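Search posts
Last updated: July 2021

Junaid Ghumman
Thread on the grip-loss fault we have been chasing on the bag cell at Clavholm. Long, and mostly for people who run parallel grippers on film. If you only handle rigid parts you can skip it.

Task: take a clear plastic bag, bring it over a round opening in a bench, feed it down. The same motion is done by hand with a hand-held gripper to collect demonstrations, and then by the arm running the policy trained on them. Both use the same finger geometry.

The fault: the arm reports a good grasp, moves to the opening, starts the insertion, and the bag leaves the fingers partway down. No alarm. The controller finishes the stroke, opens on nothing and logs a success.

First reported in February. We put it down to worn pads and changed them. The rate dropped for a few days and came back, so the pads were a contributor at most.

Over 4,000 logged cycles on the arm, 90 were grip losses. That number comes from reviewing the video. The log itself showed 3. The gap bothered me more than the drops did.

Why the log was wrong: grasp confirmation was based on finger position. Above a set opening, something is held. Below it, the fingers are closed on air. Reasonable for a box. Film folded a couple of times is thinner than the play in our linkage, so "holding one fold" and "holding nothing" give the same reading.

The threshold was inherited from a carton job and had been copied over with the rest of the config. I signed off on that config, for the record. 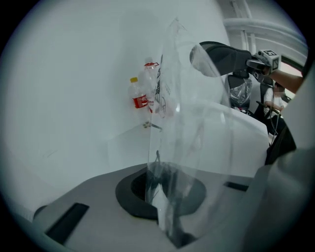
Second cause, mechanical. The film drags on the rim during insertion. A bag gathered at a corner carries all of that drag through a small patch of material. If the fold under the pads slides over itself, the outer layer stays put and the inner layer walks out. It looks like a solid grasp until it isn't one.

We pulled force data on 200 hand-held runs for comparison. People do something the policy had not picked up: when the film catches, they stop, lift a little, and go again. The policy pushed at constant speed through the catch.

The lift was in the raw recordings. Our preprocessing was removing it. A smoothing filter treated short reversals as tracking noise and flattened them. So the operators were demonstrating the recovery and we were deleting it before training.

Safety side, which is the reason this went to a formal report instead of staying in a ticket. A dropped bag lies across the bench. On one occasion a loose one was pulled toward the wrist joint on the return move and wrapped it. The joint faulted on torque and stopped. No injury. The operator reached in to clear it while the arm was in a protective stop but still energized.

That last part is on the procedure, not the operator. The card on the cell said "clear obstruction and reset." It did not say to isolate first. It does now, with isolation as step one and reset moved outside the guard.

Changes made so far:

- Grasp confirmation uses pad force plus position. Position alone is no longer accepted for film.
- Confirmation is repeated during the stroke. Loss of force stops the move.
- Tokell pads replaced with a softer compound from Mosoti. Better on film, worse on life. We are replacing them more often.
- Smoothing filter window cut, and the data set reprocessed from raw.
- Return move raised so the wrist clears anything lying on the bench.

Someone asked if a vacuum cup would be simpler. We tried one from Zoltus. It picks well off a flat stack and poorly off anything creased, and these bags are creased by the time they reach us. It went back in the drawer.

Also asked: why not a camera check? We have one for review. Clear film against a pale background is a poor target for it, and crumples throw highlights that move with the bag. I would not hang a stop function on that.

Still open: false stops. The force check trips when the film snaps free of the rim, because the load drops sharply for a moment even with a good grasp. Adding a short delay fixes that and also delays the real detections. Currently tuning between the two.

If you have a film-handling cell that confirms grasp by finger position, compare your log against video for one shift. I would like to hear what gap you find. Replies are open.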